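What I keep on the counter now

We moved the dishes around again in October. The old setup had the plates in a cabinet over the stove, the bowls in a drawer, and the chopsticks in a jar that fell over if you looked at it. Setting the table for a normal dinner meant opening three doors and walking back and forth while the rice got cold.

The kitchen in our place in Parkville is small. There is one long stretch of beige counter and not much else, so whatever sits out has to be used every day. I made a rule for myself that anything we hadn't touched in a week went into a box in the hall closet. The box filled up faster than I expected. A fondue set went in, and two gravy boats, and a rice paddle I bought on a trip to Imlow and used once.

What stayed out is mostly white and blue. I didn't plan it that way. The white bowls came first, and I kept buying things that looked fine next to them.

The chopsticks used to be a mix of takeout pairs and orphans. I threw them all out and bought light blue ones, so any two make a pair. If you only do one thing from this post, do that. I used to spend a silly amount of time matching tips under the kitchen light. Now they stand in a white box at the back of the counter and I grab two.

The spoons were harder. I tried laying them flat in a divider and they slid into a heap every time the drawer closed. A spare bowl works better. You put them in with the handles up, the bowl sits at the end of a long tray, and the whole tray can be picked up and carried to the table when people come over.
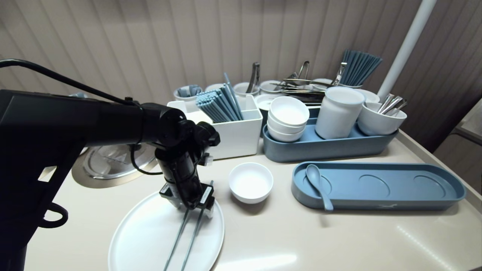 The chopsticks and the spoons, with the bowls on the long tray.

The shallow tray at the front with the three round dips was the one thing I almost returned. It's meant for sauces, I think, or small snacks. I put a ceramic spoon in one of the dips one night when I was making soup, and it has been a spoon rest ever since. The handle leans on the rim and the counter stays clean. I would not have gone looking for a spoon rest with three places in it, but I have one now and I like it.

I bought the trays from the housewares floor at Salazar, the long one first and the oval one a month later. They don't match exactly if you hold them side by side. On the counter you can't tell.

Plates took more thought. The big oval one is too wide for the cabinet over the stove – it had been standing on its edge behind the toaster for most of a year. The round ones stack, so they can live anywhere. I moved them to the low shelf, with the oval one lying flat underneath, and that solved it. It also means the heavy stuff is down low, which my back prefers.

Then there is the teal set. It's a spoon and a knife and a few other pieces in the same color, and the knife is see-through with flat sides on the handle, like a pencil. I use them for lunch at home and for eating outside. For a while they had their own bag, and I never opened the bag. Now at lunch I put a bowl on a round plate, drop the spoon in the bowl, and bring the knife along. One trip to the table, and everything goes back to the sink the same way.

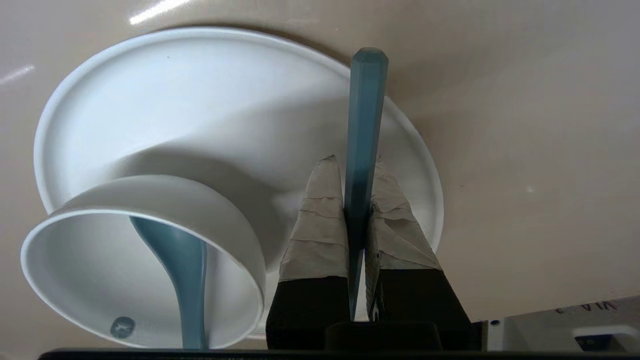 Dana's Pantry wrote in after my last kitchen post that storing spoons handles up is a mistake: "You want them handles down so you can see what you're grabbing. I had mine your way for years and kept pulling out the wrong size."

I tried it for a few days. It's a fair point if you have several sizes. Ours are all the same size, and with the handles up I'm not touching the part that goes in somebody's mouth, so I went back.

Still to do: the lids. I have more lids than pots and I don't understand how that happened. I also want to put a strip of cork under the long tray so it doesn't scrape when I pull it forward. Pokgate sells it by the roll, and I need 22 inches, so there will be a lot of cork left over. If you have a use for leftover cork, leave a comment.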